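# About Cheetham Records

Cheetham Records looks after personnel files and job application records for employers who don't have the staff to do it themselves. We store them, answer requests about them and delete them when their time is up. Most of our clients are small firms, housing associations and independent schools.

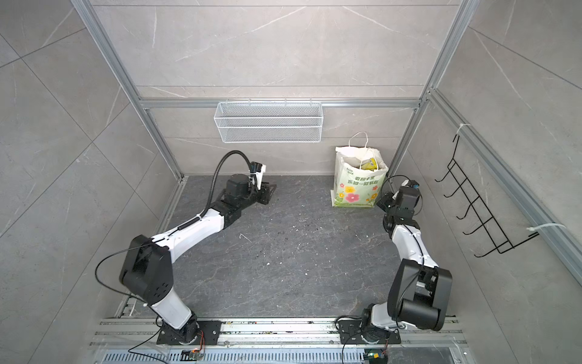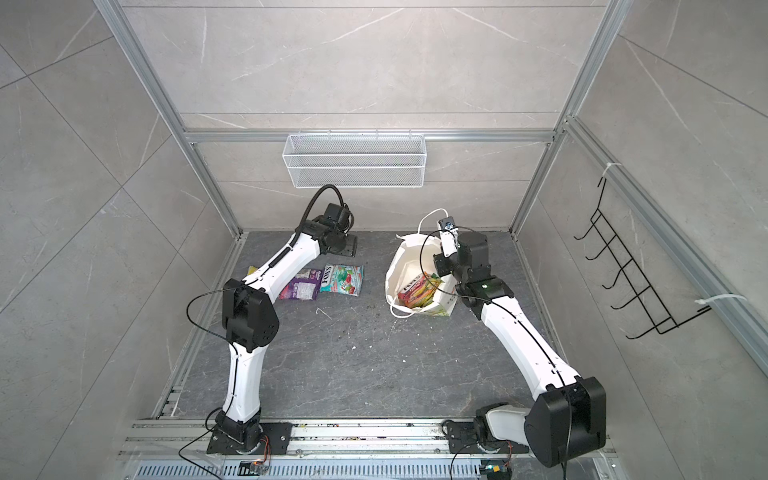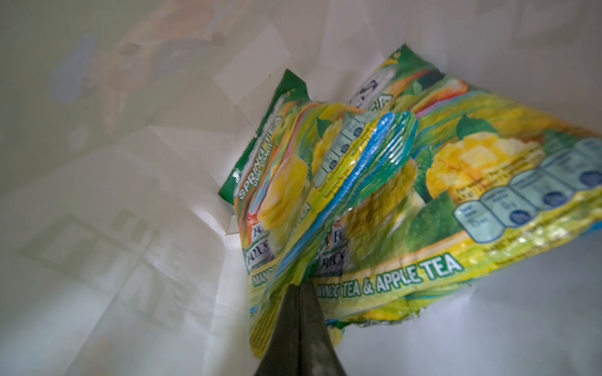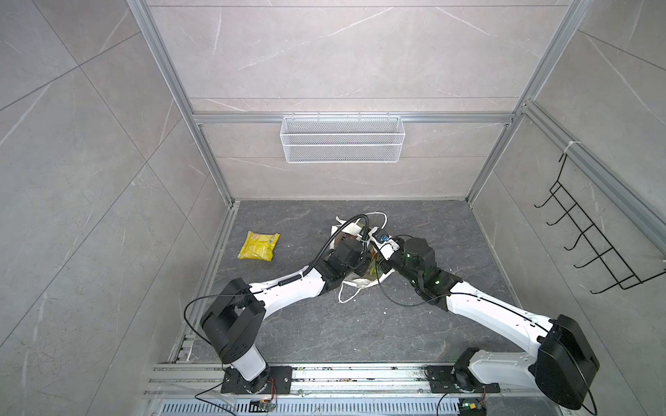

We started with one client and a rented unit behind the Stastell building. The client had 30 boxes of old application forms, some of them from people who had applied for jobs that no longer existed, and wanted to know which ones it was still allowed to keep. Sorting that out took most of a winter. By the end we had a written retention schedule, and a version of it is still what we give new clients on their first visit.

## What we do

The work falls into two halves. The first is the files themselves: application forms, interview notes, references, right-to-work checks, contracts and leaver records. Paper is scanned at our office and either returned or shredded, whichever the client has asked for in writing. Electronic files are moved into Kovero, our own records system, which holds a review date for every document.

The second half is correspondence. When someone asks an employer for a copy of the information held about them, we find it, check it for details belonging to other people and prepare the reply. The employer reads it and signs it off. We don't send anything out under our own name, and we don't make decisions about who gets hired.

Last year we prepared replies to 548 requests. Unsuccessful applicants asking for their interview notes made up the largest group.

## Who works here

There are nine of us, and 2 of those are part-time. Several of the team came from school offices or payroll, and one from a county archive. Everyone is trained on handling personal data before they are given a login, and again each October.

We don't use agency staff for scanning. We tried it once during a busy spell and found the checking took longer than the job.

## Gavetti

In our fourth year we took over the client list of Gavetti, a smaller firm doing similar work for care homes. Former Gavetti clients kept their existing terms and their reference numbers still begin with a G. If you have an old letter with a Gavetti phone number on it, the line forwards to us – please leave the reference number if you get the machine.

## Getting in touch

Employers can ask for a first visit using the contact form. There is no charge for it and it normally takes a morning.

If you applied for a job with one of our clients and want to know what is held about you, please write to the employer first. They will pass your request to us the same day in most cases. We can't confirm over the phone whether we hold a file on a particular person.

The office is open from 9 until half past four. Deliveries of boxes need to be booked, and the entrance is on the yard side.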